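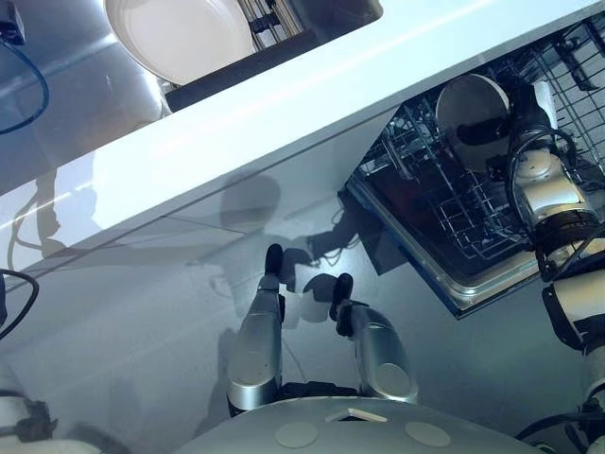

The white counter and a plate in the dish rack.

About Lucero

Lucero is a cooking school and shared dining room. We teach evening and weekend classes to adults who want to cook ordinary meals at home, and we serve a set lunch to the public while classes are out. The school was started by Gisela Paredes and Patricio Herrera, who had worked together in hotel kitchens and wanted shorter hours and a smaller room.

The first classes were held in the back of Patricio's mother's bakery, with two burners and one good knife between six students. When the bakery closed, we took over the lease and knocked through to the shop next door. The old bread oven is still here. It takes most of a morning to heat, so we use it for the flatbread course and for the lunch on the last day of each term.

What we teach

Our main course is called Toka. It runs for a full term and covers stocks, beans, rice, eggs, braising, simple pastry and how to shop for a week. There are no exams. Students cook a meal for their guests at the end and take home the recipe book, which Gisela rewrites every summer and which now has 153 recipes in it.
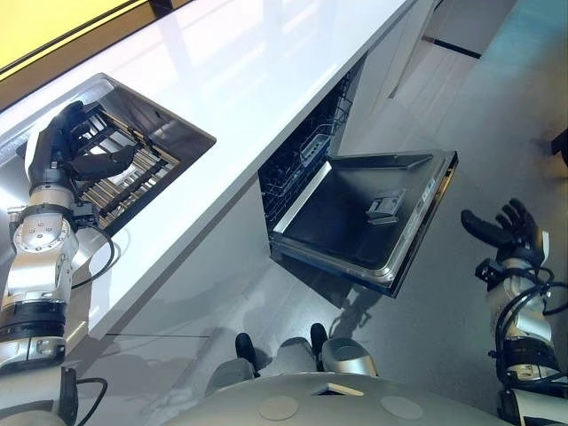
Shorter courses change with the season. Thierry Delaunay teaches sauces and fish in the spring and preserving in the fall. Zdislava Kováčik teaches dumplings, noodles and anything with cabbage — her classes fill first, and we keep a waiting list for them. Maximiliano Vergara runs the Saturday course for teenagers and also does the ordering, so please write to him about allergies before your first class.

Class sizes are small. Everyone gets a place at the bench and cooks every dish from start to finish. We do not run demonstration-only classes, apart from the knife sharpening evening.

Fees and places

A short course costs $200, including ingredients. Toka is paid by the term or in monthly parts. Two places on every Toka course are free to people who are out of work, and you can ask for one by phone or at the front desk. We do not ask for paperwork.

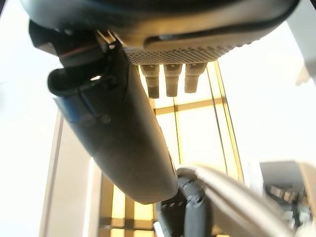

Lucero, July

The lunch room is closed this month while the floor is redone. Short courses are going ahead as planned, with the entrance through the side door. Fall enrollment opens when the new timetable is posted, and former students can sign up a week early by giving the name of their last course. Gift vouchers bought before the closing are still good and can be used for either classes or lunch.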